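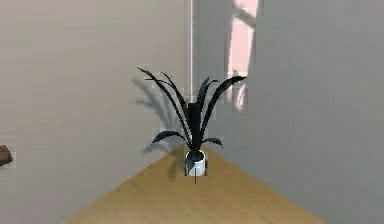 Should a small town let people build a second, smaller home in the backyard?

I think it should, and I think it should make the paperwork so easy that a retired couple can get through it at the kitchen table with a pot of tea.

I've lived in Darau most of my adult life, and I have never been as hopeful about housing here as I am right now. Council is looking at a bylaw that would allow a garden suite on most residential lots, and I've read the draft twice (it's 40 pages, and better written than you'd expect!). It would let an owner put up a modest cottage behind the main house, rent it out or give it to family, and skip the rezoning hearing that scares so many people off.

That hearing is the big thing. Under the rules we have now, anyone who wants a second dwelling has to ask for a change of zoning, put up a sign on the lawn, and then stand at a microphone while the neighbours discuss their parking habits. My friend Patricio Requena went through it for his mother's sake. He's a patient man, and he got his approval, but by the time he had it she had already taken an apartment in Pivovia, and now he drives 60 kilometres to have Sunday-style roast with her whenever he can get away. She'd have been happy in the yard on Iglesias Street. She'd have had the clothesline and the plum tree, and her grandkids banging on the door before breakfast.

I know what the worries are, and some of them are fair. Parking on the older streets is tight in winter when the snowbanks creep in. The sewer line below the school is old and everybody in the neighbourhood knows it. People who bought a house with a quiet yard behind it would like to keep the quiet. I'd answer the first by asking for one off-street spot for each suite, and the second by having the town publish a plain map of which blocks have room in the pipes and which have to wait. The draft does the first and is vague on the second, so that's where I'd spend my letter to council if you're writing one. 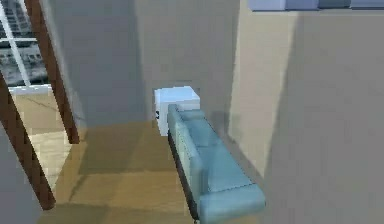

The third worry is harder to fix with a clause, but I'd ask people to walk down a lane where there's already a cottage or two. We have some that go back to before the current rules, and they're lovely neighbours. There's a light on in the evening. Somebody is around to notice a burst pipe when the folks in front are away. The gardens are looked after, often by two households who have opinions about each other's tomatoes.

And the people who live in them are people we need! The care aide who does nights at the lodge rents one. So does the young fellow who bakes at Memo, and if you've had the cinnamon buns there you'll agree we shouldn't let him move to the city over a lack of somewhere to sleep. A small place at a fair rent is the hardest thing to find in this town. Our builders put up big family homes because that's what the lots and the rules suit, and they do it well, but a single person on a bakery wage can't do much with four bedrooms and a double garage.

Patricio Salcedo, who has framed half the houses on the east side, told me he'd gladly take on cottages if he could count on the permits coming through before the ground freezes. He'd like to see the town keep a few ready-made plans on file, already checked against the building code, so an owner could pick one and get going. I love this idea. It isn't in the draft, and it ought to be. The fee for a standard plan could be next to nothing, and the inspector would be looking at the same drawings each time.

Would every yard fill up? I don't see it. Cottages cost real money, and most of us like our lawns well enough. We might get a handful in a good year, scattered here and there - but a handful is a nurse, a baker, somebody's mum and a couple just starting out, all living where they want to live.

Council takes comments on the draft until the end of March, and the form is at the front counter of the town office. Mine is already in, with an extra sheet stapled on about the sewer map.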